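Small parts, in order: repair room in Prumetport gets a sorting bench

4 Nov 2021

PRUMETPORT. The repair room on Grewal Street has a new sorting bench, and visitors can use it from this week during all the usual opening hours. The bench is meant for the small things that every repair needs and that are so often lost: screws, washers, springs, fuses, and the little plastic feet from kitchen machines.

Until now these parts were kept in jam jars and old coffee tins on a shelf near the window. Mélanie Marchand, who leads the repair room, told us that people spent more time looking for a screw than putting it in. "One evening I emptied a tin on the table for a man who had a broken toaster," she said. "We looked for a long time, and then he went home and bought a new toaster. I was not happy with that."

The money for the change came from the autumn repair market, which brought in 322 dollars. From this sum, 227 dollars went to storage, labels and a new lamp. The rest is kept for tools, and the first wish on the list is a better set of small screwdrivers. 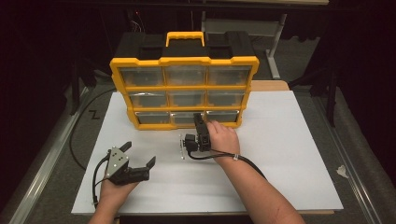 The storage organizer with nine clear drawers, on the white work surface.

The drawers are arranged in three rows. Rosaire Thibodeau, a retired watchmaker, made the plan for what goes where. In his plan the taller drawers of the top row are for bigger pieces, such as hinges and cable clamps, and the two rows under them are for screws and other small parts. He asks everybody to close a drawer before they open the next one. The organizer has a carrying handle on top, and it will also travel to the school in Clunska when the repair room makes its visit there in February.

Not every regular visitor was convinced in the beginning. Leopold Eberhard, who repairs radios, said that he knew the old tins very well and could find his fuses in them with closed eyes. He has now agreed to move his fuses, but he keeps one tin for himself under the bench.

Parts that do not fit in any drawer will go in the gray boxes by the door. People who want to give away screws or other small parts are kindly asked to sort them at home, at least by kind, and to leave out everything that is rusty or bent. Batteries are not accepted. They can be brought to the collection point behind the library.

An introduction evening for new visitors takes place next week, and there are 8 places. Diệp Vương will show how to measure a screw, how to read the labels, and how to take apart a simple device without losing the parts. The evening is free of charge, and children can come together with an adult. Registration is possible at the desk in the repair room or by telephone during opening hours.

Related items
Autumn repair market: 300 visitors in one afternoon
Clunska school looks for used sewing machines
Library changes its winter opening hours
Bicycle lights: free check on Grewal Street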